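Chapter 2
The Grip That Wasn't There

Most people expect a chapter on faults to begin with a crash: a bent arm, a smashed guard, somebody running for the red button. We are going to begin with a pen that stayed on the table while a robot carried nothing at all, very carefully, to exactly the right place. I think it is one of the best small faults in the whole subject, and once you have understood it you will start finding its cousins everywhere (ticket barriers, washing machines, lifts!).

The bench in question was run by Prammont, a small workshop in Menditz, where pairs of arms sorted pens, markers and other desk items. One arm picked an item up, held it steady and offered it to the other. The fingers were driven by a motor, and the controller decided whether an item had been caught by reading how far the fingers had closed. If they stopped early, there must be something between them. If they closed all the way, they had missed.

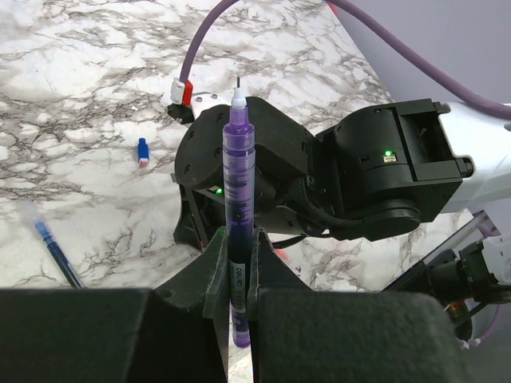

Figure 2.1 A fine-tip pen held upright between two fingers, with the second arm behind it.

It is a lovely, cheap idea and for weeks it worked. Then, in November, the sorting log and the trays stopped agreeing. Out of 2605 picks in the log, every single one marked as a success, 238 had delivered nothing. The arm had closed its fingers, read "item held", lifted, travelled, opened over an empty tray and gone back for the next one. No alarm sounded. As far as the controller knew, it was having a splendid day.

Before reading on, stop for a minute and write down what you would check first. Most students say the camera, and so did the people at Prammont. They spent a good deal of time cleaning lenses and changing lamps, and the fault carried on just as before.
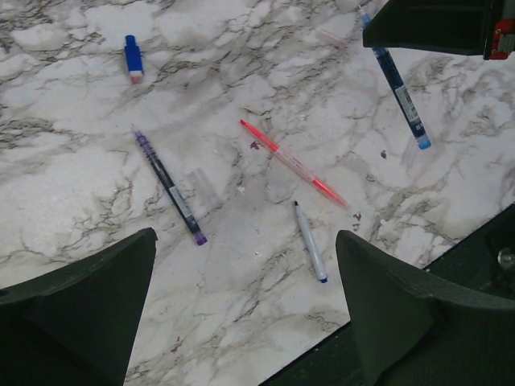 The real cause lay in the finger pads. Each time the fingers closed, the soft covering was squeezed a little. New pads sprang back at once. Tired pads sprang back slowly and unevenly, and when two raised patches met, the fingers stopped short of fully closed. The gap left over was very nearly the thickness of a thin pen. A fat marker would never have been confused with it, which is why the early tests, all done with markers, had come out so well.

So we have a sensor that told the truth and a program that drew the wrong meaning from it. Keep those two apart in your mind. The motor really had stopped early. "Stopped early" and "holding a pen" had been treated as the same statement, and they are different statements. We shall call this a false hold, and section 2.3 gives it a fuller treatment.

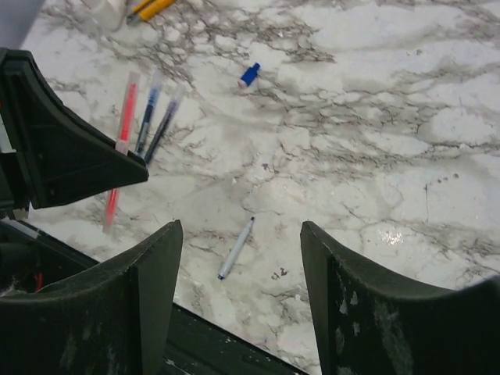 The Halás rule, which you will meet properly in section 2.4, says that any signal used to prove success should be tested against a deliberate failure. In plain words: ask the machine to pick up thin air and see what it tells you. When the Prammont bench was given this test with a worn pair of pads, it took 515 empty grips to fill one page of the engineers' notes, and by then they had seen "item held" quite often enough to believe it. A few of them were delighted. I would have been too - a fault you can bring about on purpose is a fault you can study.
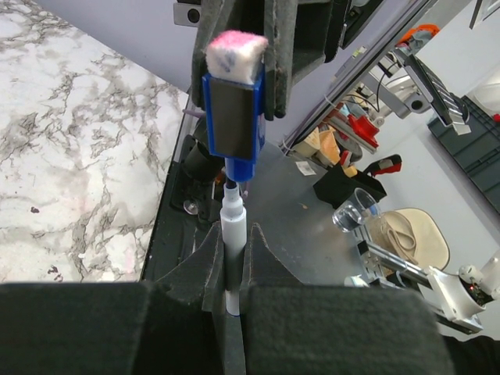 False holds become more serious when two arms share a job. If one arm believes the other has hold of an item, it may let go too soon, or pull when it ought to wait. Think of a white marker clamped in the V between two foam wedges, with a blue holder and its felt eraser pad gripped from above by the other hand. Each controller knows only its own fingers. Suppose the lower one reports a hold that it hasn't got: the upper arm will go ahead with its next move on the strength of a promise. With pens that means a dropped pen. With glass, hot metal or a person's hand close by, it means something much worse, and the safety half of this chapter deals with exactly that.

The repair at Prammont used a second check, a small weight reading taken just after the lift, along with a fixed date for changing the pads. Neither would have been enough alone, and you will work out why in the first exercise. Later we shall compare the Zullunow method, which does away with the finger reading altogether and has troubles of its own.

What you need before you start: the force diagrams from Chapter 1, a ruler, and a piece of soft foam that you don't mind ruining.

2.1 What a gripper can feel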